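Toaster only browns one side — bin it or not?

marmalade_jo
Ours has started doing one side and leaving the other white. It's a Westine, bought in the July sales, so hardly ancient. Do I repair or replace? My husband says grill. I say no!

crumbtray
Replace. You'll pay 60 quid for someone to look at it and shrug.

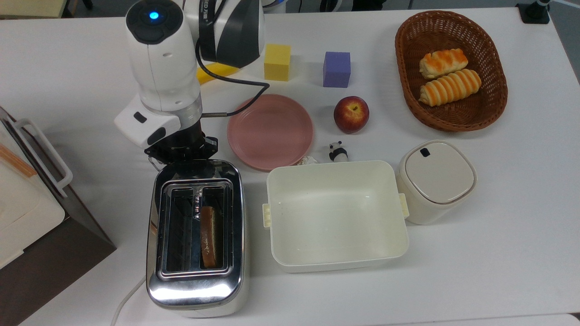 Fulvio Ferraro
Disagree with crumbtray, sorry. I like a plain chrome two-slot and I'd hang on to one as long as I could. Check whether it has a bagel button first — my mum had hers pressed in for weeks and blamed the bread.

crumbtray
Fair, but if it's the element it's dead. And please don't poke about in there yourself, Jo.

marmalade_jo
There IS a bagel button. Going to look now (husband already smirking).

pikelet
Grill is better anyway.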